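mtello
December 2018
Toast task, head view policy only. 63 demos, 30 evaluation runs, slice starts in the front slot, tray to the right.

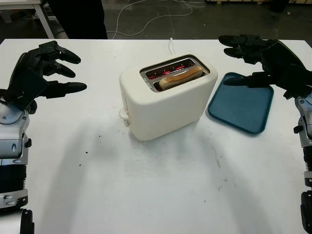
Action chunks are two seconds long. Success falls off when the tray is rotated, so I suspect the policy has memorized its pose.

gamitz_j
Or your demos never rotated it. Did you try adding the wrist view?

mtello
Two runs. No gain. It mostly sees fingers.

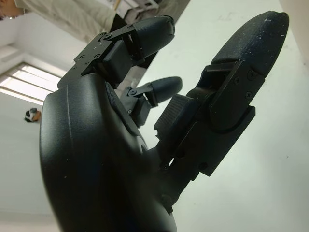
Wrist view, fingers extended.

rengifo
Two runs is not a result. I'd disagree with dropping it. Mask the hand and retrain before you blame the view.

gamitz_j
Masking costs you contact cues. Randomize the tray first.

mtello
Will do the tray first. Masking after that, same 30 starts.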